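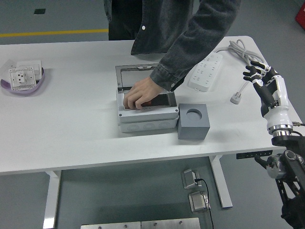 The Box on the Outside Wall

When I moved to Kokotdale I did not think I would one day write about plastic boxes. In the apartment where I grew up, the electricity lived inside the walls and we did not speak about it. Then I rented a house with a yard, a shed and an old pump, and I learned that a great part of electricity in this country lives outdoors, under a small lid.

I started to look at the lids on my walk to the bus. There was one behind the bakery, cloudy like old eyeglasses, and one at the car wash which somebody had closed with a fork. The church has four in a line. My own was beside the kitchen door and had no lid at all, only the two little arms where a lid had been.

For the replacement I went to Entwistle, the hardware store on the river side of town. It opens at seven in the morning and by half past seven the good parking is gone. Electrical things are in aisle 18, far at the back, after the paint. Declan Rudd has worked in this aisle for most of his adult life, and he speaks about boxes the way my uncle speaks about horses.

"First thing I ask people is what's going in it," he told me. "They always want to tell me about the wall."

He put several on the counter. The most common kind is pale gray, with a heavy base and a clear window on a hinge, so you can look at a switch or a timer without opening anything. Along the lower side there is a row of circles pressed in the plastic. These are the knockouts. You choose the one you need, you push it out with a screwdriver, and the cable enters there through a fitting that holds it tight. The others you leave alone. Declan has seen boxes where the owner opened every circle, I suppose for symmetry, and afterwards the wasps moved in.

He made me open and close each lid. The cheap one made a dry sound and stopped halfway. The Tuseck, which costs more, went back smoothly and stayed where I left it. With one hand holding a wire and the other a screwdriver, a person does not want to hold a lid with the chin. I have tried this at home since and can confirm it.

The store sells up to 3000 of these in a year, and the busy month is June, when people remember their gardens. Many of the buyers come back the same day. They have measured the thing that goes inside, but they forgot the cable, which has to bend, and a thick cable does not bend in a small corner. Declan now keeps a short piece of stiff cable under the counter and invites customers to fold it into the box they have picked. It is a cruel little test. I failed it with two boxes and bought the third.

Poppy Wragg has failed it also, and she is an electrician. Her workshop is at 118 Jindia Road, in a building that was a dairy. She trains apprentices there, and the first weeks they do not touch a live wire. They work at a table with the pieces: enclosures, switches, wall sockets, cover plates, the small screws that come with the plates and the smaller screws that come with nothing. They mount and unmount until the hands are calm.

"You can read the diagram perfectly and still crack the housing," she said. "It's plastic. People tighten it like a wheel on a truck."

I asked her what she finds in the houses of ordinary people like me. She said power strips. Strips behind sofas, strips plugged in other strips, strips carried out to the porch for one party and still there two summers later, with leaves in the sockets. She does not get angry about it. She asks what the strip is feeding, and then she tries to put a proper outlet in that place, with a proper cover. Most outlets here give something near 110 volts, and people tell her this number as if it were a small one. She lets them finish and goes to turn off the breaker.

Another thing she finds is cable wound up in tight coils while it runs a heater. She unrolls it before she says good morning.

She came to my house in the end, because choosing a box is one thing and connecting it is another, and I know which of the two I am able to do. The old cover plate came off with a piece of the paint. Behind it was a spider, a quantity of sand, and a paper label with writing too faded to read. Poppy put the new base on the wall, used one knockout and left me the lid to attach, I think from kindness.

I closed it and opened it several times. My neighbor came to the fence to see what we were doing, and then he asked Poppy if she had time to look at his.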